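Locker room

A locker room, known in much of the English-speaking world as a changing room, is a room where people change their clothes and leave their belongings while they swim, exercise, work a shift or play a game. Most locker rooms hold rows of lockers, somewhere to sit, and hooks or rails for coats and towels, and a good many also open onto showers and toilets. They are found in schools, swimming pools, gyms, factories, hospitals, fire stations and sports grounds of every size, and anyone who has ever hunted for a lost sock in one will know that they have a character all their own.

History

People have needed a place to leave their clothes for as long as they have bathed together. The public baths of ancient Rome had a room for the purpose, the apodyterium, with niches or shelves along the walls and often a stone bench below. Wealthier bathers brought a servant to watch over their things, and those who could not afford one took their chances. Theft was common enough that curses against clothes thieves, scratched on thin sheets of lead, have survived at Bath in England.

The locker room as most people know it grew up in the nineteenth century, alongside factories, organized sports and public schooling. Early lockers were usually made of wood, built by local carpenters to fit whatever wall was free. Steel gradually took over in the early twentieth century – it was easier to wipe down, harder to break into and much less inclined to burn.

The municipal baths at Felbridge are a pleasant example of how slowly these changes could come. The baths opened with open shelves and an attendant who handed each swimmer a numbered brass tag, and the shelves stayed in use long after neighboring towns had given them up. When lockers were finally put in, there were 563 of them, supplied by the firm of Kasprzak, and the old tags were kept on as keys to the hot drink counter. Hazel Halvorsen, whose history of the baths remains the fullest account, records that regular swimmers went on calling the lockers "the shelves" for years.

Layout

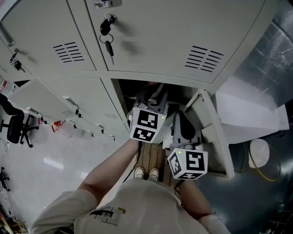 The simplest arrangement is a single row of lockers along each wall with a bench down the middle. Larger rooms break the space into bays, each with lockers on two or three sides, which gives a little more privacy and keeps the noise down. Bays do have a drawback, in that they are harder to clean and slower to empty when a class or team has to leave all at once.

Lockers themselves are described by the number of tiers. A single-tier locker runs nearly the full height of the unit and will take a long coat, while double-tier and box lockers fit more users into the same stretch of wall. Many rooms mix the two. Slatted vents in the door let damp clothes air out, and a sloping top discourages people from leaving things up there and forgetting them.

Flooring is chosen mainly for grip and drainage. Tile is the usual choice near showers, and rubber or sealed concrete is common elsewhere. Tineke Dijkstra, in a survey of pool buildings in the Werdale district, found that complaints about slippery floors fell sharply where the route from the showers to the lockers was kept short and straight.

Locks

Padlocks, built-in key locks, combination locks, coin-return locks and electronic keypads are all in use today. Coin-return locks became a favorite at public pools for the plain reason that people came back for their coins and left the key behind. Combination locks are especially associated with American high schools, where learning to work one is a small rite of passage in the first week of classes.

Customs

Locker rooms tend to have unwritten rules, and these differ a great deal from place to place. In some countries it is perfectly ordinary to chat with strangers while changing, and in others people keep their eyes down and their conversation short. Team sports have added customs of their own, such as fixed seats for senior players and a captain's corner.

Many newer pools have replaced separate rooms with a shared "changing village" of individual cubicles around a common locker area. Parents with small children have generally welcomed the idea.

See also

Bathhouse
Cloakroom
Left luggage
Swimming pool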